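Equipment Planning Coordinator, Mobile Robots
Ajayi Building Services
Posted 17 Apr 2022

Ajayi maintains apartment buildings and small offices for their owners. We are planning our first purchase of two-armed mobile robots for work inside vacant units, and we need someone to run the planning side of it. The job is full time and reports to Omolara Yusuf, who heads purchasing.

What the job is

You will put together the equipment plan and the budget for the first two years. The first draft is due in September. It has to cover the robots themselves, spare grippers, batteries and chargers, service contracts, software licenses, operator training, and the changes we would have to make in the buildings.

Doors are the largest open question. The first group of buildings has 288 interior doors, and they do not all have the same hardware. Some have round knobs, some have levers, and a few have closers that are stiff even for a person. For each type we need to know whether to replace the hardware, buy a different gripper, or leave that door off the robot's route. Replacing knobs is cheap per door and slow to schedule. Grippers are the reverse. You will price both.

Most of the testing so far is done in simulation. Sorin Stojanović runs it and will give you the results as tables and short clips. You do not need to run the simulator yourself, but you should be able to look at a failed attempt and ask what it would cost to fix.

Typical tasks

Get quotes from suppliers and put them in a form that can be compared
Keep the cost sheet current and note where each number came from
Visit buildings with the site managers and record door hardware, thresholds and outlets
Work out lease and purchase options with Bit-na Kong in finance
Write the request for bids and answer bidders' questions

What we are looking for

At least three years in purchasing, facilities planning or project cost work. You should be comfortable with spreadsheets and with reading a service contract to the end. Experience with robots or other automated equipment helps but is not required. You will need a driver's license. Some visits are in buildings without elevators.
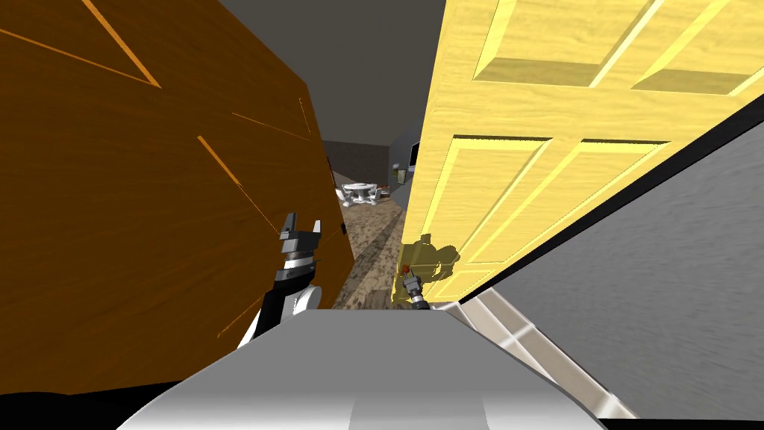
Simulated door test with the two-armed robot.

Terms

Office-based, with up to 12 site visits a month. Mileage is paid. There is a yearly training allowance of $3,000, which can be used for trade shows. Health coverage starts on the first day.

How to apply

Send a resume and one page on an equipment purchase you worked on, including what it was budgeted at and what it came to. Address it to Dayana Muñoz in personnel. Interviews are with Omolara and Sorin and include a short exercise with two supplier quotes.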